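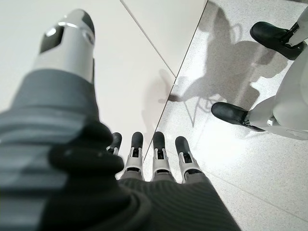
Vukix writes that a student club has no use for hands with five digits, and that a two-jaw gripper would have had us done with the dishwasher task by August. The comment came in under my last post and I have been chewing on it, so I will answer it at length.

Vukix is right about the schedule. A parallel jaw is easier to calibrate and easier to fix, and it gives you one number to worry about. The rules for the Odeo household track, though, score the plate, the mug and the cutlery basket with the same end effector, no swaps between rounds. We tried mugs with a jaw on the old arm. Handles facing away were a failure nearly every time, and turning the mug first cost more time than we had.

So, the state of the work as of December 15, 2024.

The task is plates only for now. Flidosier, our planner, gets a target slot in the rack and a plate pose, and it has to return an arm path that clears the counter edge. The counter edge is the whole problem. It overhangs the cabinets, it is white and glossy, and the depth camera reads it badly. For a while Flidosier believed the edge was further back than it is and planned straight through it. We now enter the counter as a fixed box in the collision model and ignore whatever depth says in that region. This is crude and it works.
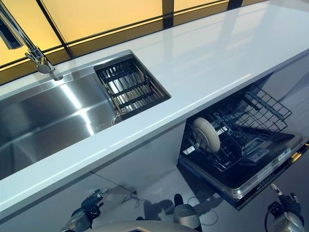

Club Notes, issue 11

I split the error log by cause last night. The entries fall into 2 groups that matter.

The first is rack position. The planner assumes the rack is pulled all the way out. If it stops short, every slot is off by the same amount, and the plate comes down on top of a tine. We added a check that finds the front corner of the rack before each attempt. It adds a delay, but a plate landing on a tine ends the run anyway.

The second is tilt. A plate held at the rim wants to rotate in the grasp, and the wrist has no idea this has happened. The fix in the current branch is to look at the plate again from the head camera just before insertion and correct the pose. The correction is small in most runs. When it is large we abort and go back to the start pose, because the large ones have mostly been bad detections.

Reflections remain a nuisance. A polished steel sink next to a glossy counter gives the detector a lot of bright shapes with round edges, and a low confidence threshold will get you a plate in the bottom of the sink where there is no plate. We raised the threshold and masked out the basin. The mask will have to go when we start on mugs, since the rules have those starting in the sink.

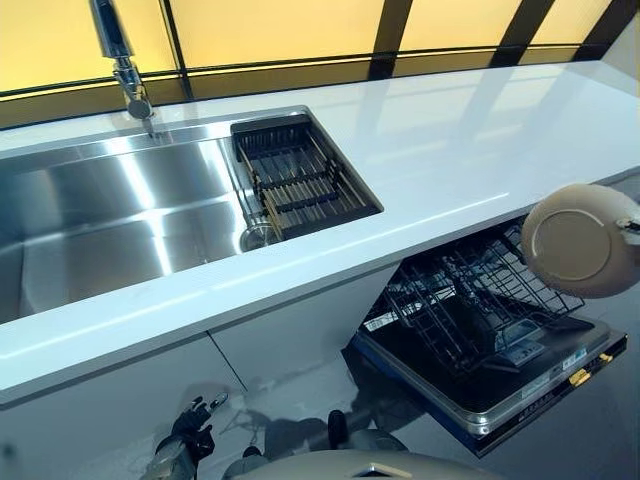
The other change is approach direction. We had been coming in from straight above the rack, which looks sensible on paper and leaves very little room between the forearm and the counter. Coming in from the side with the plate already upright is longer but leaves the elbow somewhere harmless. Magagula, the simulator build we use for regression tests, now has the side approach as default. I ran 400 simulated insertions on it overnight. The failures were nearly all in the rearmost slots, so those are disabled until someone has time to look at the reach limits.

Simulation does not model the rack flexing when a plate pushes on it. I would not read too much into the overnight numbers.

Open items, for club members who read this instead of the tracker:

Rack corner check needs a timeout. At present it will search forever.
Head camera calibration drifts after the neck has been moved by hand. Rerun it each session.
Cables on the floor get routed before the robot is powered, every time.
Whoever has the spare knit sleeve, please put it back in the parts drawer.

Back to Vukix: if the rules drop the mug next season I will happily bolt on a jaw and save us all the finger maintenance. Until then the hands stay. The next post will be on the mug grasp, assuming the detector behaves with the sink mask off.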